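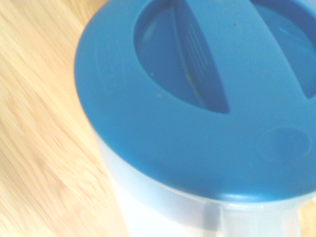 Plastic pitcher with blue lid, seen from above.

Overgaard Custom Car Restoration
Progress report to the Plollenell Fund
Aug 18, 2022

1. Status

The chassis is complete and has been returned from blasting and coating. The body shell is on the rotating jig with structural metalwork finished on the nearside and under way on the offside. The engine has been stripped and measured but not rebuilt. Work on the roof has been paused pending a decision from the Fund, set out in section 6.

Spending is within the approved budget. The programme is behind on bodywork and ahead on chassis and brakes. We do not at present ask for a change to the completion date.

2. Chassis and running gear

The frame was checked against the datum points on the jig before any cutting. It was found to be 2 inches out of square at the rear, measured corner to corner. The cause was an old repair at the offside kick-up, where a plate had been welded over a crack with the frame under load. The plate was removed, the frame pulled square and the section replaced in steel of the original gauge. It was measured again after welding and after coating, with no further movement found.

The front crossmember is the one fitted when the car was first customised. It has been kept. Two of its mounting holes had worn oval and have been bushed. The lowering blocks at the rear were cracked and have been remade to the same height, so the stance of the car will be as it was when first shown.

Brake lines have been made up in copper-nickel and are clipped but not filled. The master cylinder has been sleeved. New wheel cylinders are fitted at the rear. The front cylinders supplied were the wrong bore and have been sent back to Plallik, who have confirmed replacements.

3. Body

The floor was replaced in three sections. The inner and outer sills on the nearside are finished and the door gaps have been set with the doors hung and the glass fitted, as the weight of the glass alters the gap at the rear edge. The offside outer sill is tacked only.

Filler was removed from both rear wings. It was thickest over the seam where the fins had been added. Beneath it the original lead work was largely sound, and we have kept it where it was firmly bonded. Where it had lifted, the seam has been cleaned, tinned and leaded again. No plastic filler will be used over these seams.

The bonnet had been shortened at the front and the cut edge never folded. It had split in four places. A new folded edge has been let in and the splits welded and planished. The line of the bonnet has not been changed.

The front valance remains the least satisfactory panel. It has been repaired at least twice before, and the two sides do not match. Our proposal is to make a new lower half from a card template taken from the better side, and to keep the upper half.

4. Engine and gearbox

The block was cleaned and crack tested, and no cracks were found. The bores are worn beyond limits and will need to be opened to the next oversize. The crankshaft can be reground. The camshaft is not reusable.

Machining has been placed with Lirker. Their slot was moved once at their request and we have allowed for one further move in the programme. Pistons and bearings will not be ordered until the finished sizes are confirmed in writing.

The gearbox was opened for inspection. The second gear synchroniser is worn and the rear oil seal had hardened. All other parts are fit for use. The case has been closed with temporary gaskets to keep dirt out.

5. Workshop and public access

The grant requires us to open the workshop to visitors while the car is in build. Two open sessions have been held, both with the body on the jig and the jig locked. The barrier now stands further back from the car, following a comment from our insurer. Refreshments are kept at the wooden counter and are not allowed in the body bay.
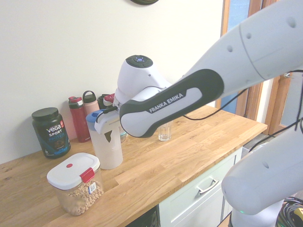

Franka Emika robot arm and shaker bottle at a wooden countertop.

Written notes on each panel are kept in the job file and may be read by visitors on request. Old paint samples have been bagged and labelled by panel. They show two full repaints over the first custom colour, with a grey primer between the second and third coats on the doors only.

6. Decision needed: roof

The roof was chopped when the car was first built. The rear quarter joints were brazed, and the braze has failed along part of its length on each side. There are two ways forward.

Option A is to cut out the braze, fit new strips and weld the joints. This gives a stronger repair and can be done within the present labour allowance. It would remove original custom work that can be seen from inside the car with the headlining out.

Option B is to repair only the failed lengths and leave the rest. This keeps more of the early work but takes longer, and there is a risk of further failure near the repaired ends. We put the added labour at 60 hours.

We recommend Option A, with the removed metal labelled and kept with the car. A reply is needed before the headlining pattern can be cut. All other body work can carry on in the meantime.

7. Costs

Spending in this period includes £2,000 for blasting and coating the chassis and £2,000 paid to Lirker as a deposit against machining. Both sums were in the approved budget. The saving made on brake parts has been moved to sheet steel, where prices have risen. The contingency has not been drawn on. Option B, if chosen, would have to be met from it.

8. Work planned for next period

Finish the offside sill and remove the cross bracing from the door openings.
Make and fit the lower front valance.
Fit the front wheel cylinders, then fill and bleed the brakes.
Receive the block and crankshaft from Lirker, check sizes and order pistons and bearings.
Trial fit the bumpers and grille before any primer is applied.
Carry out the agreed roof repair.

Copies of invoices and the measurement sheets for the frame are attached separately.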